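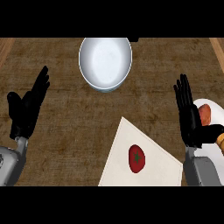 2 min read

Progress report to Berken: Grustard open day, 11th October

The open day covered the simulated kitchen task and one bench demonstration. Attendance was 28, against a room limit of 30 set by the building. Piret Navickas ran the simulator station; Marthinus Mtshali presented the control software.

The simulated task begins with both hands open above the table and a tomato on the board between them. The goal is to move the tomato to the white bowl. Visitors from Plustel asked for the task to be repeated with the left hand only. This was done 4 times – the logs are stored with the others.

The training set now stands at 1152 simulated episodes. Two items remain open: finger contact settings, which differ between the simulator and the bench unit, and the license for the Eglītis scene library, which runs out in January. A renewal quote has been requested.

No change to the budget is proposed. Remaining travel funds are held for the second visit.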